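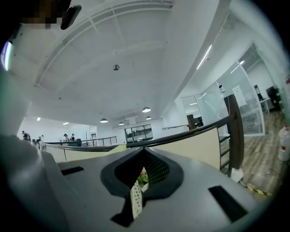

Informe de avance, segundo periodo
Programa de reducción de pérdidas en la red de agua de Kudcombe
10 de mayo de 2022

Resumen para quien tenga prisa: las obras van razonablemente bien, los datos van mal y la cifra de ahorro que figuraba en la solicitud no se puede defender todavía. Preferimos escribirlo ahora y no en el informe final.

Estado de los trabajos

De los 105 contadores sectoriales y domiciliarios previstos en la primera fase se han instalado 100. Los cinco que faltan corresponden a la calle alta, donde las arquetas son más estrechas de lo que figuraba en los planos y hay que picar. El contratista, Trandmont, propone cambiar el modelo por uno más corto. No nos oponemos, pero hemos pedido la ficha de precisión a caudal bajo antes de firmar nada, porque es de noche, con poco consumo, cuando un contador mediocre deja de ver lo que nos interesa. La ficha no ha llegado.

Se han sustituido 726 metros de tubería en el ramal sur. El pliego hablaba de renovar "el tramo más deteriorado". Tenemos dudas de que lo fuera. Se eligió por el número de avisos de los vecinos, y los vecinos avisan de las fugas que salen a la calzada, no de las que se van por el alcantarillado. Puede que hayamos cambiado la tubería más visible. Las catas hechas al abrir la zanja mostraron corrosión moderada en la mitad del recorrido y un estado aceptable en el resto.

Sobre el ahorro anunciado

La solicitud prometía un descenso fuerte de las pérdidas en el primer año. El cálculo venía del proveedor del programa de análisis, Trokach, y se apoyaba en redes con presión constante. La nuestra no la tiene. Cada vez que arranca el bombeo del depósito, la presión sube y con ella el caudal de fuga, y el programa interpreta una parte de esa subida como consumo. Los gráficos mensuales que genera son muy vistosos y muestran una línea descendente. Al comparar esa línea con la lectura manual del depósito, el descenso se queda en casi nada durante los dos primeros meses.

Es posible que la mejora exista y que el método no la recoja. También es posible que no exista. Con lo que hay sobre la mesa no se puede afirmar ni una cosa ni la otra, y pedimos que el gráfico del proveedor no se use en la memoria anual hasta que esté contrastado.

Campaña informativa

Se repartieron los folletos y se celebró una charla en la escuela. La asistencia fue escasa. La partida se ha gastado entera y no tenemos modo de saber si ha cambiado el consumo de alguien. Si hubiera una segunda campaña, sugerimos dedicar ese dinero a revisar cisternas casa por casa, que por lo menos deja un resultado que se puede anotar.

Consultoría externa

El estudio de Żak recomienda un sistema de detección acústica permanente. El documento está bien escrito y contiene observaciones útiles sobre las válvulas de corte, tres de ellas ya atendidas. La recomendación principal nos convence menos: el estudio no incluye coste de mantenimiento ni dice quién respondería a las alarmas en fin de semana. Con una plantilla de 2 operarios, la pregunta no es menor.

Gasto

La ejecución se ajusta a lo previsto salvo en reposición de firme, donde hay una desviación al alza por la subida del asfalto. Se cubre con el sobrante de la partida de desplazamientos. No se solicita ampliación.

Próximos pasos

En junio se hará una semana de medición nocturna con el bombeo parado y las válvulas del ramal sur cerradas por turnos. Es incómodo para los vecinos y habrá quejas. Aun así, es la única prueba que nos parece fiable. Se instalarán también los contadores pendientes, con el modelo que resulte aprobado.

Solicitamos que el pago del segundo plazo se tramite según lo acordado para obra ejecutada y que la parte vinculada al ahorro quede en suspenso hasta disponer de las mediciones nocturnas. Los partes de obra y las lecturas manuales del depósito se adjuntan en carpeta aparte.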